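家に人を呼ぶときのテーブルクロス、どうしてますか

**ひよこ豆の煮汁**
はじめまして、というか半年ぶりの書き込みです。来週、夫の同僚が四人うちにごはんを食べに来ることになりまして、それはとても嬉しいのですが、テーブルクロスのことで毎晩うんうん悩んでいます。うちのテーブルは義母から譲ってもらった古いもので、天板に輪じみがいくつもあるんです。味わいと言えば味わいなんですけど、お客さまの前ではやっぱり隠したくて。

候補は白の綿か、プリカリ(Prikari)の麻の生成りです。白は漂白できるから気楽だよと母は言いますし、でも白はなんだか緊張してしまう気もするし……。みなさんのお宅ではどうされていますか? 長くなってすみません、洗濯のことも教えていただけたら嬉しいです!

**nami_no_oto**
煮汁さん、お久しぶりです! お元気そうでよかった。
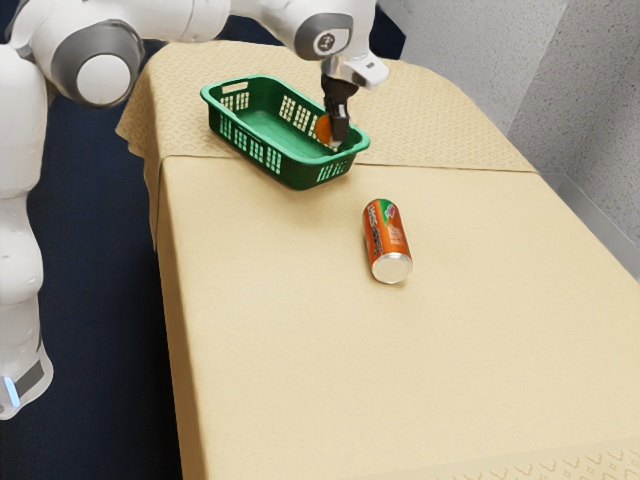

わたしは断然、色つき派です。白は結婚した頃に3年使いましたが、カレーの日が来るたびに胃が痛くなって、とうとう押し入れの奥にしまい込みました。それからいろいろ試して落ち着いたのが、写真のようなベージュのクロスなんです。お皿が白でも藍でもけんかしませんし、パンくずが落ちてもそんなに目立たないので、お客さまがほっとした顔をなさるんですよね。生成りの麻、わたしならそちらに一票です。ただし新品の麻は水を吸いにくいことがあるので、当日までに一度は洗っておいてくださいね。

**元・喫茶店の人**
横から失礼します。nami_no_otoさんのお気持ちはよくわかるのですが、私は白をおすすめしたいです。

店を19年やっておりまして、その間ずっと白の綿でした。しみがついたら酸素系の漂白剤を溶かしたお湯に浸けて、翌朝すすいで干すだけ。色つきは最初こそ楽ですが、同じ場所を何度もしみ抜きするうちに、そこだけ色が抜けてまだらになるんです。あれは悲しいですよ。緊張するというお話も、こちらが先にソースをぽとんと落としてしまえば、みなさん笑って楽になります(わざとではなく、私の場合は本当に落とすのですが)。

**nami_no_oto**
うーん、お店の白とおうちの白は、ちょっと違うと思うんです。お店は替えが何枚もあるでしょう? 家だと一枚か二枚をやりくりするわけで、浸け置きの間、食卓が裸になってしまいます。それに煮汁さんのところは輪じみを隠したいのだから、薄手の白だと透けるかもしれません。

**元・喫茶店の人**
ああ、透けるのは盲点でした。それはおっしゃる通りです。下に厚手のネルを敷けば白でも大丈夫ですが、そこまでするのは手間ですね。まだらの件は譲りませんけれども(笑)

**グリルゲート通い**
ブレアコム(Brercombe)の駅前に出ているグリルゲート(Grilgate)という生地屋さん、ご存じですか。クロス用の幅広の布を切り売りしてくれて、端の始末もお願いできるんです。10月に行ったときは、縫い上がりまでほぼ4日でした。来週ならまだ間に合うと思いますよ。寸法は、テーブルの縁から下に20センチくらい垂れるように取ると落ち着きます。わたしは欲張って長くして、座るたびに膝でぐいぐい引っぱってしまい、夫に呆れられました。

**ひよこ豆の煮汁**
みなさん、こんなにたくさんありがとうございます! 読みながらお茶が冷めました。透けるというのは考えてもいなかったので、さっき白いシーツをかぶせてみたら、見事に輪じみが浮かんで見えました……。というわけで生成りにします。ついでにもうひとつ、食後のお茶のときは、クロスの上に何を出しておくのがいいのでしょう? お花は詳しくなくて。

**nami_no_oto**
お花、なくても大丈夫ですよ。果物をころんと置くだけで、ずいぶん明るくなります。それからお茶の前に、パンくずだけは払っておくと気持ちがいいです。小さいブラシがなければ、たたんだナプキンで十分です。
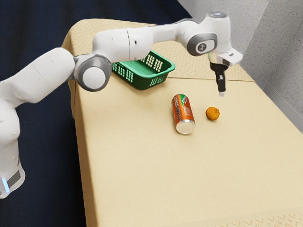 ## まとめ(随時追記します・ひよこ豆の煮汁)

- クロスは生成りの麻。使う前に一度洗う
- 白にするなら、下に厚手の布を敷く
- 垂れは20センチくらい。長すぎると膝で引っぱる
- 色つきのしみ抜きは、まず目立たない端で試す
- アイロンは半乾きのうちに。これはアラウージョ(Araújo)の霧吹きを使っている友人から聞きました

**元・喫茶店の人**
まとめ、助かります。ひとつだけ追加を。赤ワインをこぼしたときに、こするのだけはどうかおやめください。乾いた布で上から押さえて吸わせて、それからぬるま湯です。塩を盛る方もいらっしゃいますが、私は塩で助かったためしがありません。

**グリルゲート通い**
えっ、わたしは塩で助かりましたよ。こぼしてすぐだったからでしょうか。

**元・喫茶店の人**
それは運がよかったのか、私がのろまだったのか……。次にこぼしたら、もう一度試してみます。

**ひよこ豆の煮汁**
塩も台所に用意しておきますね。明日、生地屋さんに行ってきます。縫い上がったらまた書き込みます!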